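Kemwood Community Laundry and Linen Store
Second progress report to the Dawber Fund
Period ending 30 March 2024

Summary

The linen store has now been open for a full winter. We set out to supply clean bedding and towels to small hostels and night shelters in Kemwood that have no laundry of their own. At the end of this period we were serving 4 sites on a weekly basis. Spending is within budget apart from water, which is covered below.

Deliveries

We sent out 831 bundles in the period. A bundle is one fitted sheet, one top sheet, two pillowcases and a bath towel. The target in the grant agreement was 1000, so we are short. Most of the gap falls in January, when the larger of the two dryers was out of use and we had to send work to the Mostero laundry at commercial rates. They turned it round in two days each time, but we could only afford part loads.

Since the dryer was repaired we have kept up with orders. The waiting list has gone, and two sites have moved from fortnightly to weekly collection.

Stock and records

Stock is now checked on the first working day of each month and entered on a single spreadsheet. Before this we kept a paper book at the store and a separate list at the office, and the two rarely agreed.

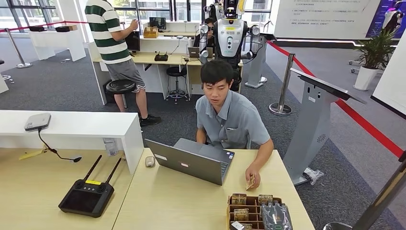
Losses are lower than we allowed for. Towels go missing more often than sheets, and pillowcases wear out before either. We have started marking each item with the month it entered use, so that by the next report we should be able to say how long a sheet lasts. The cheaper polycotton we bought in the first order has pilled badly and we will not buy it again.

Costs

Water and sewerage came to £454 more than planned. The old machines use a lot of water on the hot cycle, and the shelters need a hot wash. We have moved towels to a shorter programme, after checking with the detergent supplier that it would still clean them properly. Electricity was slightly under budget — we run the night loads on the cheaper tariff.

Transport costs have held steady. The Plusel estate remains the most awkward stop, with no parking near the door and a long carry to the first floor.

What the sites told us

We asked each site for comments on the service. The main request was for single blankets, which we do not stock at present. Sites also wanted a fixed collection time, and we have agreed one with each of them. 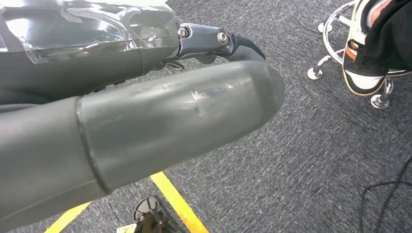
One site wrote that the bundles had saved them a trip to the launderette most evenings, but that the bags were too heavy when fully packed and they would rather have more bags with less in each. Another asked us to keep towels apart from sheets, as they hand them out at different times of day.

We have ordered smaller bags and will pack towels separately from next month.

Next period

We plan to price a blanket service, replace the door seal on the second washer and add one further site if capacity allows. We do not expect to ask for a change to the grant total, but would like to move the underspend on electricity across to water — please confirm whether this needs a formal request.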